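Cusar club notebook – bench 2
May 25, 2020
JT writing (Jamila Thambiah). Ekanayake group please read before touching the right arm.

Where we left it in April: both arms homing ok, left one drifting after long runs, right one fine but the cable kept snagging on the elbow. Task for the Jolcombe round still the same – tidy the bench. Small things in the basket, tools back where they go, flat stuff picked up off the table with both grippers. Flat stuff is the whole problem.

Morning
Power up, no errors. Homed left, then right. Left came up a hair low again, re-zeroed the wrist by hand and saved it as a new file (old one kept, dont delete it, I want to compare).
Rerouted cable on the right arm so it bows outwards instead of lying along the forearm. Still hangs below the front of the bench more than I like. Needs a clip. Did not have a clip.
Checked screws on both base mounts. One loose on the left, tightened. Should be on the start-up list, I've added it.

Replayed the Flimwood demo set to see if the new zero broke anything. 69 episodes usable out of what they sent over, the rest have the gripper channel missing. Log for the replay is run 1713. Mostly fine. Left arm reaches a touch long on anything near the back wall, which is what I'd expect with the old zero baked into the demos. Not going to chase it, competition items are all placed in the front half.

Side note – the black marbled top is pretty but the veins are murder on the edge finder. It picks up a thick white streak and decides its the side of a card. Tried raising the threshold, then it loses real edges on dark items. Went back to the old value. Proper fix is probably to subtract a clean table picture. Whoever has time.

Midday
Worked on flat pickup. Plan from last time: left holds down one side with the pad, right slides its fingertip under the other side, left lets go, right lifts. In sim it works every time, which means nothing.

Attempt a – pad pressed too hard, item bowed up in the middle, right finger went over the top. Stopped it.
Attempt b – dropped the press force by a third. Item slid toward the front edge. Caught it by hand.
Attempt c – same force, slower approach from the right. Finger got under! Then left let go too early and it spun round.
Attempt d – added a 200 ms wait before left releases. Lifted, held for the count, dropped on the way to the basket. Calling this a half.

Did a few more like d with the wait in. Mixed. When it fails now it's nearly always the right finger coming in too high, so the height off the table is the thing to tune next and NOT the force. Please stop changing the force.

Also found the two grippers get really close to each other at the handover spot. Collision check is off for fingertips (we turned it off in April because it refused every plan). I'd like it back on with a small margin before we let the younger ones drive.

Afternoon
Set up again with the basket moved in close behind the pickup spot, so the carry is short. Toolbox left at the back right, it's a fixed obstacle in the rules. Tape measure stays at the back too. 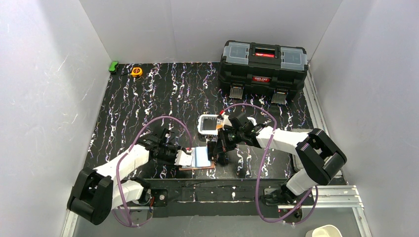

Flat pickup, both grippers at the item. Left pad on top, right fingertip at the other edge.

Basket this close is good for the drop but the right gripper blocks the view of it from the side camera. Might swing it left a bit, or take the basket position from the start of the run and trust it. Second one is easier.

Tried teleop on the same layout to get some fresh demos with the new zero. Jerky, my fault, out of practise. Kept the smooth ones, binned the others. Saved under the new zero's name so they dont get mixed with the Flimwood set.

To do
– cable clips, both arms
– right finger approach height, go down in tiny steps, write down each one
– fingertip collision check back on
– clean table picture for the edge finder
– ask Flimwood about the missing gripper channel
– start-up list: print the new version, old one is still taped to the cupboard

Arms parked, power off at the wall, key back in the drawer.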